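How to respond to a licence application for a temporary event venue

This guide covers applications for short-term public entertainment licences in Laltbridge. It applies to residents, traders and tenants who want to object to an application, support it, or ask for conditions to be attached.

Before you start

You will need the application number and the address of the venue. Both are printed on the notice at the site and repeated in the licensing register. Application 917, for example, is the one for the concert marquee on Lambert Road.

Check the capacity band. Events for up to 2,000 people are dealt with under the standard procedure. Larger events have a separate form and a longer consultation period, which this page does not cover.

Step 1. Read the operating plan

Open the register entry and download the operating plan. Note the finishing time of each performance, the position of the loudspeakers, the exits, and the hours for building and dismantling. Build hours are often in an appendix and are easily missed.

Step 2. Decide what you are asking for

An objection asks for the licence to be refused. A representation accepts that it may be granted but asks for conditions, such as music ending at 10pm or a lower sound limit at the nearest house. You may submit both, but they must be marked separately.

Step 3. Write the response

Keep to matters the licensing panel can consider: noise, public safety, crowd movement, and the suitability of the applicant. Loss of view and effect on house prices will be disregarded - as will comments on the choice of music.

Give your full name and postal address. Anonymous responses are returned unread. State how far your property is from the boundary. Homes within 60 metres are notified by letter, and those within 100 metres may ask for a sound reading to be taken indoors.

Step 4. Submit it

Send the response through the Adotar portal or by post to the Lotel Street office. Portal submissions close at 5pm on the last day of consultation. Posted copies must arrive by the same time; proof of posting is not enough. 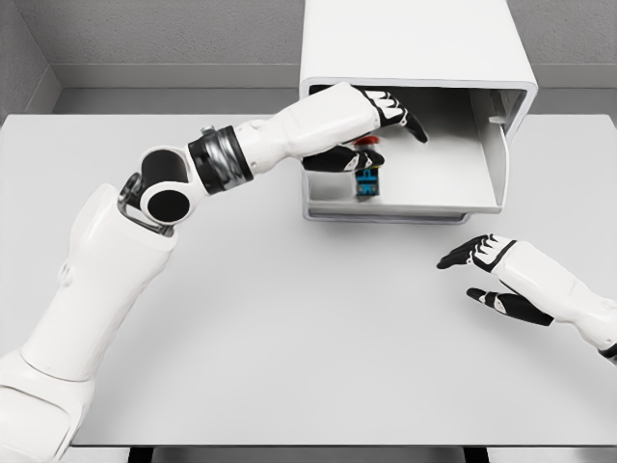 Computer rendering: white robot arm, light-grey table and cabinet-like enclosure.

Step 5. Attend the hearing

If a response is accepted, you will be sent a hearing time. Each party may speak once. New documents cannot be handed in on the day unless the applicant agrees - send photographs and sound logs with the original response.

You may name someone to speak for you. Put this in writing to Malcolm Lightfoot, licensing clerk, before the agenda is issued.

Decisions are added to the register entry under the same application number.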